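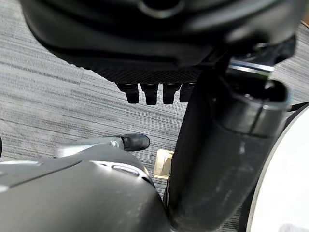 Facilities Service Desk, Flernia Building
Ticket 300-23
Category: Furniture and seating
Status: Closed
Reported by: Xiuying Ding
Assigned to: Fadi Najjar

Opened 9 August 2024

Request
The requester reports that a height-adjustable chair in Room 6 sinks slowly while in use and must be raised again several times each morning. A faint clicking is heard when the user leans back. No injury has been reported.

Initial response (F. Najjar)
The requester was asked to stop using the chair and to attach a service tag. A replacement was issued from the second floor store.

Inspection
The chair was set to full height and loaded for five minutes. The seat dropped by 23 mm. The height lever returned to its normal position when released, so a sticking lever was ruled out. The mounting bolts under the seat were checked, and one was found to be loose. It was tightened and the clicking stopped. The drop in height continued.

Action
A gas cylinder was ordered from Vastov under the existing parts agreement. Approval was given by Aiguo Tang.

Update (H. Wei)
Part received and fitted. The load test was repeated for the same period with no change in height. The tilt tension was reset to the middle setting.

Resolution
The chair was returned to Room 6 and accepted by the requester. The replacement chair was returned to the store. Users who notice the same fault in other chairs in the room should open a separate ticket for each chair and quote the asset number.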